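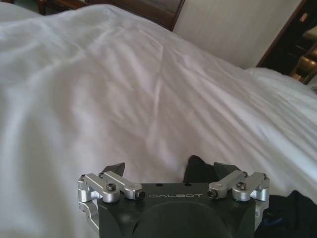
Ticket: Booking calendar shows the guest room as free when it is taken
Product: Murent, property calendar and channel sync
Opened by: Ferenc Szilágyi
Opened: July 11, 2026
Priority: High
Status: Solved, waiting for confirmation from support

Description of the problem

Good morning. I manage a small guest house with three rooms, and I use Murent for all the reservations. The rooms are also listed on Tukine, and the two calendars are connected by the sync link. Until this week I had no serious trouble with it.

Now the garden room is shown as free on Tukine on nights when it is already reserved in Murent. The other two rooms are correct. Because of this I received two reservations for the same bed on the same night, and I had to send one couple to a neighbor's house and pay the difference of 80 euros myself. I would like to avoid a second time.

What I expected: when I enter a direct reservation in Murent, the same nights become closed on Tukine after the next sync.

What happens: the nights stay open on Tukine. In Murent the sync status is green and says "Completed". There is no error message.

Steps to repeat it

Open the garden room in Murent.
Enter a direct reservation for two nights, with any guest name.
Save, and wait for the next automatic sync. My interval is set to 600 seconds.
Open the same room on Tukine and look at the nights.

I did this with test reservations and the result was always the same. With the attic room and the street room the nights close correctly.

What I have tried already

Pressed "Sync now" by hand. The status becomes green, but nothing changes on Tukine.

Logged out and logged in again, on the computer and on the phone.

Cleared the browser cache, and tried a second browser. No difference.

Removed the test reservations and entered them again with other dates. No difference.

Checked the time zone in both systems. They are equal.

I did not disconnect the room from Tukine, as your help page warns that old reservations can be lost. Please tell me if I must do this, and how I can save them before.

Reply from support (Murent)

Hello Ferenc, thank you for the detailed report, and sorry for the double booking. Please do not disconnect the room yet. Could you open Settings, Channels, Sync history, and copy the lines for the garden room? Please also tell us if you changed anything in the room settings recently, for example the name, the bed type or the number of guests.

Reply from Ferenc Szilágyi

Thank you for the quick answer. I copy the lines here:

Garden room, export started
Garden room, 0 nights sent
Garden room, completed

For the attic room the second line says "3 nights sent", and this is right.

About the changes: yes, there was one. Last week I changed the garden room from "two single beds" to "one double bed", and at the same time I corrected the room name. Before it was "Garden Room (twin)" and now it is only "Garden room". I did not think that this could be important for the calendar, so I did not write it in the first message. I apologize.

Reply from support (Murent)

This helps a lot. When the bed type is changed, Murent creates a new room type in the background. The existing reservations move to it, but the export link stays with the old type, and the old type is now empty. So the sync runs without an error and sends nothing.

Please do the following:

Go to Settings, Rooms, Garden room, Advanced.
Under "Linked room type" you will probably see the old name. Choose the new one from the list.
Save, and then press "Full export", not "Sync now". The normal sync only sends the changes made after the last run.

No reservation is deleted by this.

Reply from Ferenc Szilágyi

I followed the steps. In "Linked room type" there was really the old name with "(twin)". I chose the new one and made the full export. The bar stopped for a while at 100 percent, and I was a little afraid to touch anything, but then it finished.

Now the history says "11 nights sent" for the garden room. I compared every night on Tukine with my paper book and all are closed as they should be. I entered one more test reservation and it was closed on Tukine after the automatic sync. When I deleted it, the nights opened again.

I have two requests, if it is possible to pass them on. First, a warning when somebody changes the bed type of a connected room. Second, the status should not be green when zero nights are sent for a room with reservations. A yellow color would be enough for me to look.

One question remains. In October I will change the street room also to a double bed. Is it better to pause the sync before the change, or can I change the linked type directly after saving? I leave the ticket open until I have your answer.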